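What I Watched in January
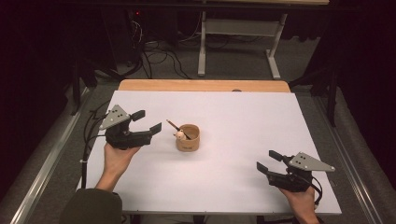

The little pig on my table.

In January I canceled one of my two streaming services and kept only Vivex. I was afraid that I would miss many shows, but I did not.

My favorite was "Jundell", a family drama in four episodes. It starts slowly - please give it until the second one. Lucero Mosquera plays the older sister, and she is very good at being angry without shouting.

My friend Marites recommended me "Prostton" also. It has 24 episodes and I stopped after 16. The story repeats itself too much for my taste.

Next I want to try some old comedies. If you know a good one with subtitles, please write it in the comments.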